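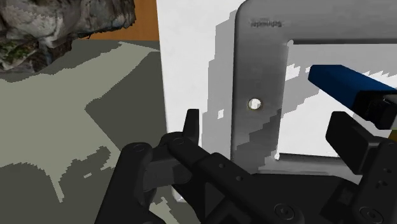
HOME & GARDEN | FEATURES

The Boulder Business

By Senga Drummond

A salesman in a clean fleece vest told me last spring that my front yard lacked "visual weight." He was standing next to a rock at the time. The rock cost more than my first car.

Landscape stone used to be what a farmer wanted hauled off his field. Now it has a brochure. Fedent, the yard supply chain where I met the man in the vest, sorts its boulders into grades with names like Heritage and Reserve, and charges extra for anything with moss on it. I asked what happens if the moss dies. He said it was "established." I asked again and got a card with a web address.

Moss that grew in wet shade doesn't care what you paid. Set it on a south-facing lawn in July and you will likely own a plain rock by fall. The chain's warranty runs 12 pages and gives moss a single line, under exclusions.

Then there is the claim that stone saves water. A catalog from Dririne, which sells what it calls dry garden packages, promises a yard that uses 63 percent less. Less than what? I called to find out. The figure compares its package with a lawn watered every day of the year, December included. I don't know anyone who waters a lawn in December. Swap your grass for gravel and your bill may well drop, but you could also just turn off the sprinkler.

Heat gets less space in the sales material. Rock soaks up sun all afternoon and gives it back after dinner, right under the bedroom window. A neighbor of mine put stone along her whole west wall and spent the next summer shopping for awnings.

I'm not against rocks. I grew up climbing on one behind my uncle's garage, and a big stone half sunk in the ground can look like it has been there forever. My complaint is with the markup and the vocabulary. Dukik, a small quarry 11 miles past the county line, will load your pickup with ungraded fieldstone for $100. You pick through the pile yourself and bring your own gloves. The foreman there had never heard of visual weight, though he did warn me about my rear axle.

I bought three. One has a little moss on the back, and I give it until the first hot week.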